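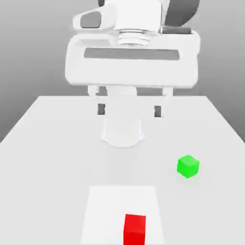 Red block on its pale pad, green cube off to the right.

We drove over to Stalton in April for the open day at the Cabello paper mill, which I had been meaning to visit ever since my aunt gave me a box of their writing paper when I graduated. I still have a few sheets left. The drive took longer than it should have, mostly my fault for wanting pie on the way, and we pulled into the lower lot a little after 10 with the first tour already gone up the hill.

No matter! The woman at the gate put us on the next one and sent us to the old drying loft to wait, where there was coffee and a very good lemon cake. The loft is a long room with shutters all down both sides, and on a breezy day they open every other one and the whole place hums. I could have stayed there all morning with my cake and been perfectly happy.

The tour proper starts in the rag room. Cabello still makes one line of paper from cotton, and they let you put your hands in the bin and feel how soft it is before it goes to the beater. From there you follow the pulp downhill through the building, because the mill was laid out in the days when gravity did most of the hauling, and you end up at the vats with your ears ringing a bit. Our guide had worked the vats for years and made a sheet for us while she talked - dip, lift, a little shake to the side, and over onto the felt. She made it look like nothing. Then she let a few of us try, and mine came out thick at one end and nearly bare at the other. They dried it for me anyway and I've got it on the refrigerator.

After that comes the machine hall, and I'll admit I was less excited about this part, but it won me over. The big paper machine is 73 feet long and painted a green I remember from my elementary school hallways. It was running a cream stock for Endel, who do those cloth-covered notebooks, and the smell in there is wonderful, something like warm oatmeal and laundry. You have to stay behind the yellow line and you can't hear a word anyone says, so the guide saves her talk for the stairwell.

Upstairs is the watermark collection, which I'd tell anybody to leave a good hour for. There are 707 molds in the drawers and you can ask to see any of them held up against the window. I asked for birds and got a heron, two owls and something that may have been a duck.

A few practical things if you're thinking of going. Wear flat shoes, the floor by the vats is slick. The lunch tent sold out of the chicken early, though the bean soup was hearty and came with a roll the size of my fist. The shuttle from the Skoltero side of the river is free and saves you the climb from the lower lot. The shop takes cards, and the seconds bin by the door is where you want to look first - I came home with a fat bundle of deckle-edged sheets and two boxes of envelopes that don't quite match them.

My sister bought the calendar.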